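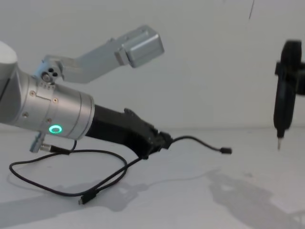
Nellomine Trial: Progress Report for the Brannigan Fund
Third reporting period
Prepared by the bench automation group, Tulberg

Where we are

The fund paid for us to find out whether the Nellomine two-arm bench kit can take over cable handling at the end of our test line, and whether it is worth the asking price. We are 11 weeks in. The short answer is that it can do more than we expected and less than the brochure says, and the brochure was very confident.

Both arms are mounted, calibrated and talking to each other most of the time. The supplier's training day at the Uludby depot was useful. Lunch was provided and is not charged to the grant.

What we did this period

The main job was the plug task. One arm holds a cable near its connector and offers it up, and the other arm does the fine work with a narrow tool. A person does this in a couple of seconds while talking about hockey. The kit takes longer and has no opinions on hockey, so on a quiet shift the comparison is fairer than you might think.

We logged 769 attempts. Early ones were mostly the left gripper learning how little force a thin cable needs. We had been running the factory grip setting, which seems to have been chosen for someone moving bricks. Dropping it by hand in small steps fixed most of the slipping and all of the squashing.

The remaining trouble is the plug itself. Cable has a memory, and after a week on a spool it remembers the spool. The connector ends up pointing somewhere near where you want it, and the software would like it to point exactly there. The latest release adds a routine that checks the angle before the second arm moves in. It helps with short leads. With long ones, the slack lying on the bench pulls the end around, and the routine sits there politely re-checking until somebody presses stop.

What we think of the kit

The arms are good. They are quiet, they repeat well, and the status lights can be read from the other side of the room, so you don't have to walk over to learn that nothing is happening.

The grippers are fair. The fingers wear sooner than we'd like and the spares come only in packs of 4, which is one more than we have ever wanted and will probably be one fewer than we need next year.

The software is where your money would go further. Teaching a new position is easy. Changing an old one means going through three menus, one of which is labelled "Miscellaneous (new)". The manual describes a different menu altogether. Support answered every ticket, usually by asking for the log file we had attached to it.

Cable management on the arms is left to the customer. We have tried clips, sleeves and hook-and-loop ties. The ties are winning, and cost less than the coffee we drank while discussing them.

Money

Spending is on budget apart from the tool tips. We bent 3 while setting the approach height on the second arm, all in the same afternoon, and have since moved the height check to the start of the routine. Replacements came out of the consumables line, which can stand it. No change to the total is requested.

Problems and changes to the plan

We have dropped the overnight run planned for this period. The kit stops and waits for a person whenever it is unsure of its grip, and it has so far been unsure at least once an hour. Running it overnight would have meant paying someone to keep it company.

In its place we ran one long Sunday session with an operator present. That gave us better notes on the long leads than we would have got from an unattended log, and a clear list of faults to send to Nellomine.

Next period

We will repeat the plug task with pre-straightened cable, test the softer finger pads on loan from the supplier, and try holding down the slack with a simple bench clamp. The clamp was suggested in our first planning meeting and dismissed as too basic. It has been put back on the list under a longer name.

We also need a decision from the fund by the end of March on extending the lease. Our view at this point is that the kit is worth keeping for short leads and should not be bought outright until the angle routine can cope with long ones. We have told the supplier the same thing in fewer words. Their revised quote is attached, along with the full log and the fault list.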